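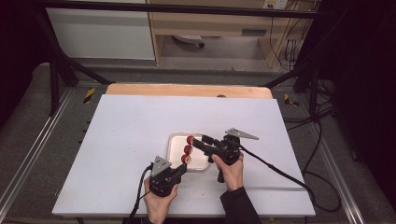
Search articles, authors, issues

Hand-held grippers have become a common way to collect manipulation data. An operator holds one in each hand, performs the task directly, and the recorded trajectories are used to train a policy that later runs on a pair of arms. The method is fast. Its weak point is that people move in ways the arms can't reproduce, and the mismatch often goes unnoticed until training is finished.

A group at Cenden led by Venla Kettunen has spent the past year measuring that mismatch on small food items. Their data set, Slanina, contains 800 two-handed demonstrations recorded over a white board with a shallow tray. Each demonstration is checked against the joint limits of the target arms before it is admitted. Of the first batch, 132 were rejected, most of them for wrist rotations the arms could not follow at the recorded speed.

"We had assumed the problem would be reach," says Matúš Kratochvíl, who wrote the filtering code. "Reach was fine. People turn their wrists very quickly at the moment of release."

The group tried two remedies. The first was to slow the rejected trajectories in software until they passed. Policies trained on the slowed data tended to hesitate over the tray and sometimes released early. The second was to give the operator a tone whenever wrist speed crossed the limit. After eight sessions with the tone, rejections had become rare and the recordings needed no retiming. 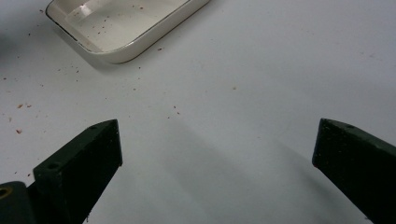 Debris is a separate matter. Soft and brittle foods shed crumbs, and a wrist camera records them along with everything else. Žofie Mikuš trained one policy on sessions where the board was wiped between demonstrations and another on sessions where it was left alone. On a clean board the two performed alike. On a dirty one, the first policy made 46 failed grasps in testing, many aimed at bare board beside a crumb. The second made eight.

The protocol now calls for wiping at irregular intervals, so that both conditions appear in training. Mikuš cautions that the result covers one board color and one set of finger shapes. A repeat on a darker surface is planned for May, using fingers with a narrower tip.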